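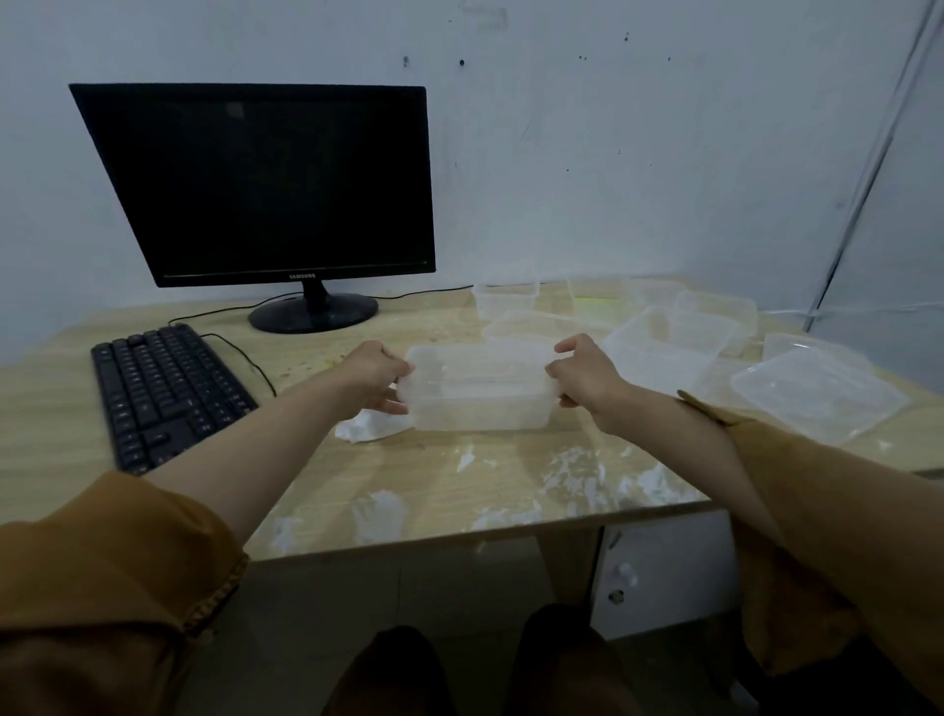 The nine-container desk: speaker notes
Noel Yap, lunchtime session, Gultari office fit-out group

Open without slides. Ask who has eaten at their desk this week. Wait for the hands. Put mine up as well.

Start with the claim. The Benemik brochure says a "fully portioned workday" saves the average office worker up to 40 minutes. I've read it twice and can't find what the minutes are saved from. Walking to the kitchen? Chewing? Read the sentence aloud, slowly, and move on before anyone defends it.

Then the desk. Monitor, keyboard, clear plastic containers all over the back and the right-hand side. Ask the room where the mouse would go. Ask where you'd put a notebook. People who sell containers always show them stacked in a drawer, and hardly anyone at work has a drawer to spare. They end up spread out beside the screen.

Crumbs near the keyboard cable. A crumpled tissue. I don't mind either, I've got worse at home, but the pitch for lidded boxes is that they keep food off the work surface. Food gets out when you eat it. A box has no opinion on that.

(Pause here for water. Last time I rushed this bit and lost the back row.)

Clear versus coloured. The argument for clear plastic is that you can see what's inside. Fair enough for the one with something yellow-green in it. Frosted is another matter, and pale frosted plastic against a pale wall is very easy to overlook. I'd like to hear from anyone who has found a forgotten lunch in January. Don't let this run past two stories.

Cost. The Grorent set is $346 for the full range, which I had to check wasn't a misprint. Takeaway tubs are free with the curry. Somebody will say the good ones last longer. Ask how long they've had theirs, and whether they still have the lids.

Peixoto trial. They gave six of us a set each and asked us to keep a diary. My diary says "forgot it on the bus" and then stops. I wouldn't hang a purchasing decision on it, and neither should Facilities. If the figure of 3000 staff comes up, that's the headcount for the whole building, not the number who took part. Be firm on this one.

What I'd do with the desk, if asked:
Take every container off it. Wash them in one go.
Bin the tissue, tip the keyboard up and brush underneath.
Put back one container, to the right of the monitor, with today's lunch in it.
Everything else lives in the kitchen cupboard, nested by shape.
Check again after a fortnight. I expect at least half will have crept back.

Questions. The likely one is whether I'm against containers. I own plenty. I'm against buying more of them to fix a messy desk. If the Benemik rep is in the room, offer her the mic first.

Leave the sign-up sheet for the cupboard clean-out by the door.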